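Ticket 1016: Pick-up app says all children collected when they haven't been
Product: Wekero (nursery sign-in and sign-out)
Site: Urnell Day Nursery
Priority: High, after some discussion
Status: Fixed, being watched 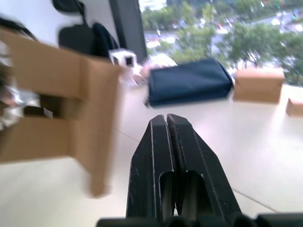 Posted by the Clegg support desk, Tuesday, 4.10 pm

The nursery rang at lunchtime to say Wekero had signed out the whole toddler room at noon. The toddlers were at that moment eating pasta. Staff did a head count on paper, found everyone present, and asked whether the software might like to agree with them.

12.40 Logged in remotely. Every child in the room showed as "collected by: parent", same minute, same parent. A busy man, if true.

12.55 Asked the site to go on using the paper register until told otherwise. They already were. They have never stopped, and I withdraw what I said about that in the spring.

1.15 Parents began ringing about the "Your child is on the way home" text. Turned off outgoing messages. Jinden, who handle the texts, confirm 600 were sent, which is rather more than there are parents. The queue had been retrying every failed one.

1.50 Restarted the tablet by the door. No change. Restarted it again for morale.

2.20 Found it. The last update added a "sign out group" button and put it exactly where "lunch" used to be. A member of staff pressed lunch, as she does every day. The app asked "Are you sure?" without mentioning of what.

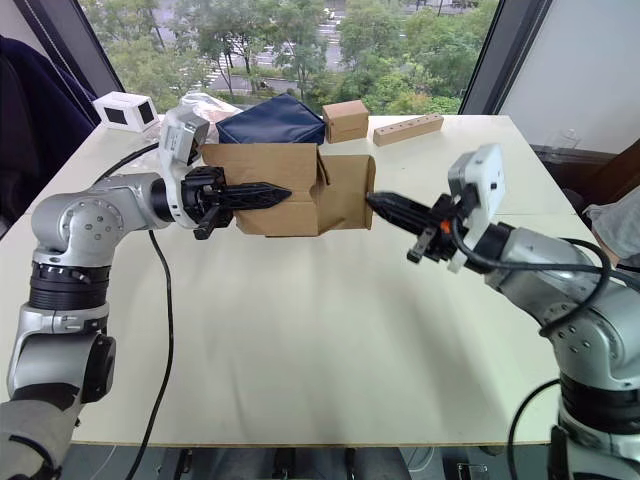

2.45 Rolled the tablet back to the older version and restored the noon records from the log. All toddlers now officially at nursery again. Checked against the paper register, and the names match.

3.05 Messages back on. Sent parents a correction, once.

3.30 Reported to the Wekero developers. Their first answer was that the button works as designed. I have replied asking for it to be moved, given a different colour and made to say what it's about to do.

Still to do: check the baby room tablet, which was asleep all day and missed the update. Leave it asleep until the developers write back.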